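Book Mender and Sorter, part-time, Wosdale Lending Rooms

Sixteen hours a week, spread over mornings to suit you, starting in the new year

We are looking for a patient, cheerful person to join us at the Lending Rooms, where we take in donated books and magazines, wipe them down, mend what can be mended and send them out again to hospital wards, hostels and the reading corner at Grornton station. It's a small place and we are fond of it, and we would dearly like to find somebody who will be fond of it too (and who won't mind the stairs). 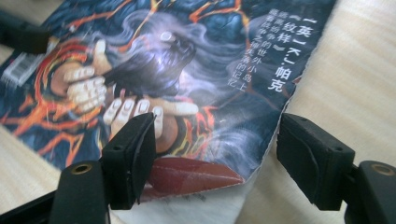
Most of what comes through our door has been properly read, which we take as a good sign, and a fair share of it is fantasy and adventure in one language or another. You'll meet spines that have given up, corners gone soft and pages with somebody's shopping list tucked between them. A paperback with a bend in it and a frayed, slightly torn edge, like the Chinese one with K.J. Parker's name on its cover and that splendid bearded old fellow glaring out of the dark blue, is just the kind of thing you would be looking after. You don't need to read Chinese, or anything besides English, though if you do we'll be delighted and will probably pester you with questions!

A usual morning goes like this. You choose a crate, wipe each cover gently with a soft cloth, check the pages and decide whether a book goes straight to the shelves, into the press or over to Remo Egger at the mending bench. We get through 70 or 80 items on a good day, but please don't let that worry you. Remo himself managed 3 on his first morning and he has been with us ever since.
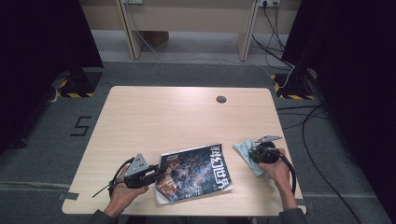 You will have a table to work at, a decent chair and as much tea as you can drink. We'll teach you the gluing and the pressing, so no experience is needed, only careful hands and a liking for quiet, fiddly work. If you have mended clothes, built model boats or kept a scrapbook, do tell us about it.

To apply, write a page or so about yourself and a book you have worn out, and send it to Bongani Radebe at the Lending Rooms, Tesel Lane, Wosdale, before the end of December. Visits beforehand are very welcome; just ring the bell twice.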